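Flenda wants to be a grid town again. Its planners say square blocks make people walk more, and they have one study of 537 households to prove it. I have my doubts.

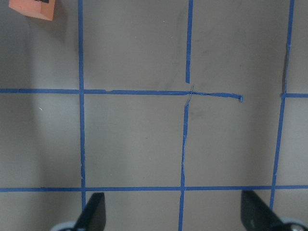
Page last changed: April 10, 2022

Inna Prokopenko has lived on Kasow Street for 20 years and drives to the bakery, five blocks off. "There's no shade," she says. Straight streets didn't fix that.
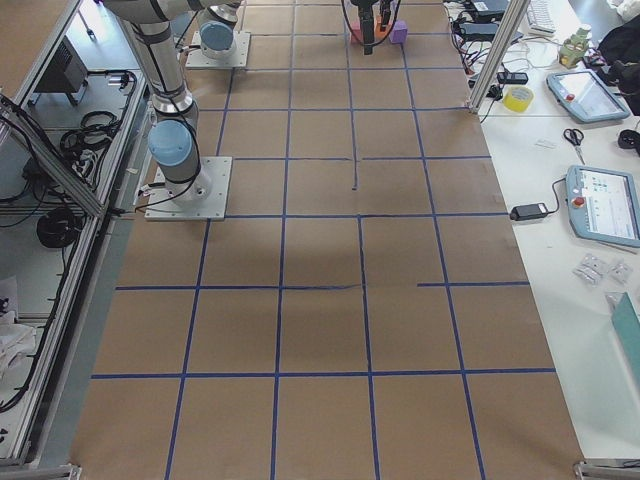 Squares marked out in blue tape on brown paper.

Lungile Van der Merwe, who drew the plan, points to Trivthorpe. Fine — but Trivthorpe also got six new bus stops.

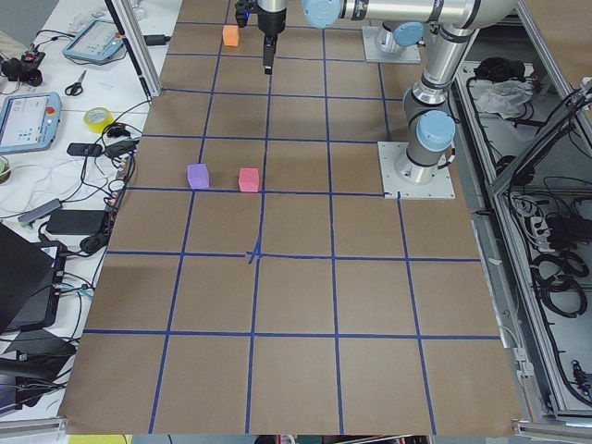 Take those away and I'd like to see the numbers again. The town votes in August.

Contact | © 2022 Boutros | Back to top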